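Ticket 534: left hand-held gripper slow to close, drops out of tracking
Opened by: Benoît Guillot
Assigned to: Myung-ja Hong
Station: Riviere bench, paired grippers
Status: open, waiting on part

Benoît, June, 9:40 am
Hi Myung-ja, sorry to land this on you first thing! The left gripper on the Riviere bench has been sticky since yesterday afternoon. You squeeze, the fingers come in most of the way, then they sort of think about it before they finish. The log also shows 51 dropouts on the left side and none on the right, and I can't tell whether that's the same trouble or a second one that picked a bad time. I've already restarted the computer and reseated both cables at that end, with no change.

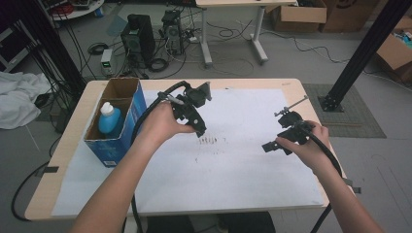
I also tried the spare cable from the Bomell drawer, the long one, and the dropouts carried on just the same, so I put the original back. Please let me know before you swap anything on the right gripper, as I'd like to keep that one as our reference.

Myung-ja, 11:15 am
Thank you for trying the cable, that saved me a good half hour. I ran the left one open and closed over the white paper for a while, slowly, and it hangs in the same spot each time. My money is on the pivot. We had a very similar thing on the Plasar unit, where the bushing had gone dry and the finger leaned a little under load (I remember it well, I had the whole thing in bits on my lunch tray).
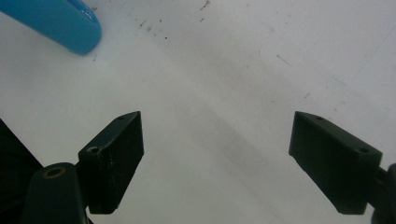

I backed off the finger screws, put one small drop of oil on each pivot, and tightened everything again to the 2 mark on the driver. It moves more freely now, and the hang is shorter, though I can still feel it. Dropouts are down to 4 over the same run, so the two may well be related after all.

Benoît, 2:05 pm
That's lovely progress, thank you! I've asked Trendeo for a new pair of bushings. Leave the left one on light duty until they come, and wipe the paper down before the next run.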